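The table is finally in!

I have wanted a plain white table for this room since we moved to Claltow, and for the longest time I kept talking myself out of it. White shows everything, people said. White looks like an office. Well, I went ahead and bought one from the secondhand place in Jollport for 70 dollars, carried it up the stairs in 2 trips (top first, then the legs), and I love it so much that I keep walking past the door just to look in.

The floor is what makes it work, I think. We have that wood-plank pattern with all the browns and grays mixed together, and it's a busy floor. My old desk was dark and had a shelf over it and drawers down one side, and between that and the planks my eyes never got a rest. Now there's this big flat pale rectangle sitting on top of all that pattern and the whole room feels like it took a breath.

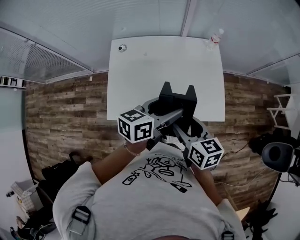 I've made myself one rule, and so far I'm sticking to it: nothing lives on the table. A bottle of water can visit. Whatever I'm working on can visit. But at the end of the day it all goes back on the shelves in the hall, even if I know I'll want it again in the morning. It takes me 10 minutes, less if I put some music on, and starting the next day with a clear top is such a treat!

The blind stayed, by the way. I had my heart set on linen curtains from Promness and even ordered the samples, but I held them up next to the gray slats and the slats won. They go with the floor and they were already paid for — hard to argue with that.

Next up is the wall, still white and still bare. I'm going back and forth between one long shelf and a single big print. There's a Shezi poster I've had rolled up in a tube since I was 27, a huge map of an island, all blues and greens, and it may be time to let it out. I need to measure first, and I need to find the tape measure before that. It was in a drawer of the old desk, so it could be in any of the boxes in the hall.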